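Erst zeigen, dann föhnen lassen: Bei Clarkis lernen die Roboter von der Belegschaft

Wer bei Clarkis die Frühschicht übernimmt, bekommt seit August keinen Prüfbogen mehr in die Hand, sondern zwei Greifer. Der Dienstleister, der zurückgeschickte Haushaltsgeräte sichtet und wieder verkaufsfertig macht, will einen Teil der Handgriffe künftig Robotern überlassen. Bis es so weit ist, müssen die Menschen sie vormachen, und zwar mit Roboterfingern.

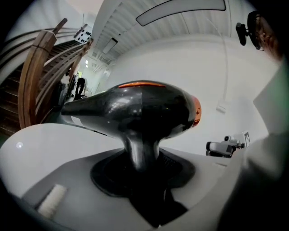
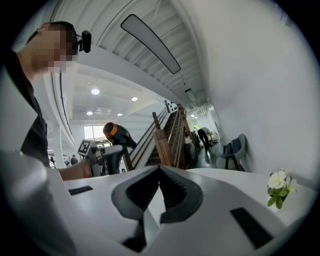 Vorgemacht wird am Stehtisch unweit der Treppe, zwischen Durchgangsverkehr und dem täglichen Streit um die Kaffeekasse. 16 Beschäftigte haben sich für die Aufgabe gemeldet, 12 sind noch dabei. Die übrigen haben laut Betriebsrat festgestellt, dass sie lieber mit Daumen arbeiten.

»Am ersten Tag habe ich gegriffen wie ein Hummer«, sagt Leonie Auer, die vorher fünf Jahre lang Kleingeräte geprüft hat. Inzwischen legt sie ein Gerät in einem Zug um und ertappt sich zu Hause dabei, die Butterdose mit zwei steifen Fingern anzuheben. Ihr Mann habe dazu bislang nichts gesagt, er esse jetzt aber Margarine.

Das Programm läuft im Haus unter dem Namen Gristel. Die Software dafür stammt von der Firma Zoltwood, deren Projektleiterin Candela Miranda mehrmals im Monat vorbeikommt und vor allem eine Bitte mitbringt: langsamer. Wer jahrelang nach Stückzahl gearbeitet hat, tut sich damit schwer. Eine Aufnahme, in der jemand das Gerät nebenbei fallen lässt und elegant mit dem Knie auffängt, sei für den Roboter leider wertlos, so Miranda. In der Belegschaft gilt sie trotzdem als die beste des Quartals.

Geändert hat sich auch, wer hier wem etwas beibringt. Bisher kamen die Anweisungen von oben, auf laminiertem Papier. Nun steht die Abteilungsleiterin Henrike Voß selbst am Tisch und lässt sich von Auer erklären, warum man einen Föhn am Griff nimmt und ein Waffeleisen auf keinen Fall. Für die Aufnahmestunden gibt es einen Zuschlag, den der Betriebsrat ausgehandelt hat. Außerdem wurde vereinbart, dass die Aufzeichnungen nicht zur Leistungskontrolle herangezogen werden. Der Satz steht zweimal in der Vereinbarung, einmal davon fett.

Bleibt die Sache mit den Arbeitsplätzen, die im Pausenraum deutlich öfter besprochen wird als in den Präsentationen.

Verlieren die Beschäftigten ihre Stelle, sobald die Roboter genug gelernt haben?

Bis zum Ende der Testphase sind Kündigungen wegen der Automatisierung ausgeschlossen, danach wird neu verhandelt. Geplant ist, dass die Roboter zunächst das Umlegen und Sortieren übernehmen, während Sicherheitsprüfung und Endabnahme bei den Menschen bleiben. Eine schriftliche Zusage über die Testphase hinaus gibt es bisher nicht.

Voß rechnet damit, dass die erste Maschine zunächst eine einzige Geräteart bearbeitet und dafür länger braucht als jeder Praktikant. Auer hat schon angekündigt, ihr zur Begrüßung den alten Prüfbogen hinzulegen. Interessierte aus der Spätschicht können sich noch bei ihr für die Aufnahmen eintragen, die Liste hängt neben dem Dienstplan. Einen Kugelschreiber muss man selbst mitbringen.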